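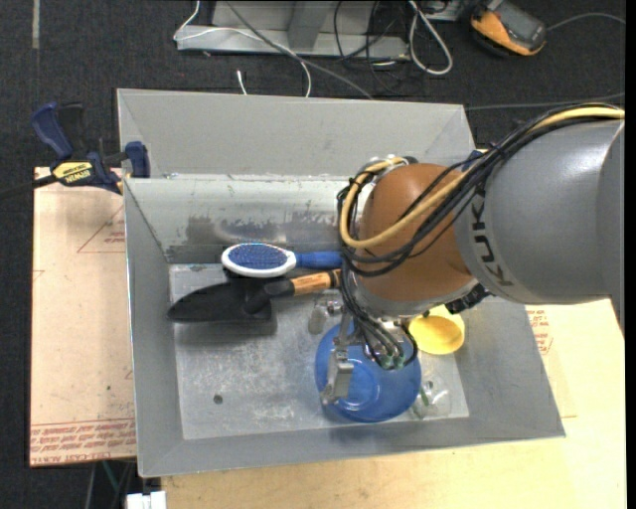
The Case for the Boring Range Day

Every January the new catalogs come out, and every January my friends and I behave like kids with a toy circular. I love it, I really do. I have been known to read the spec page on a lever gun out loud to my wife while she was trying to watch something. So please take what follows as coming from a fellow sufferer and in good spirit: I think most of us own enough guns, and shoot the ones we have far too little.

I got to thinking about this after a Saturday match at Brorkham, our little club out past the reservoir. Iddrisu Sowah won it, as he usually does, with a plain .38 revolver whose bluing is mostly a memory. He has had that gun longer than I've had my house. Adalberto Araújo and I, meanwhile, had brought 4 pistols between us (yes, to a one-pistol match) and spent a good part of the morning arguing over which optic to leave on. I came in well down the list, and I had earned it.

Now, I'm not against new guns. A shooter with small hands or a bad wrist can be helped a great deal by a better grip or a lighter spring, and Alina Lungu shot twice as well once she quit borrowing her brother's big .45 and bought something that fit her. But she also came out every other week, all summer, and worked on her trigger press until the rest of us were tired of watching. I'd give the summer more credit than the pistol.

What I'd like to see is a few more people spending the price of a new gun on ammunition and lessons. I know, I know - ammo is dear just now, and some weeks the shelf has nothing on it but shotgun shells. A .22 still stretches the dollar, though, and dry practice at home costs nothing once you've checked the chamber, checked it again and put every live round in another room.

I kept a notebook this past year, something I'd always meant to do and never had. It says I shot one old .22 pistol more than everything else in the safe put together, and my groups with the big guns got smaller anyway. The safe has 3 rifles in it that didn't come out at all. One of them I had talked about for two years before I bought it, to anyone who would stand still, and I'm a bit ashamed of that. I'm taking it to Brorkham next weekend, with one box of shells and no other gun in the car.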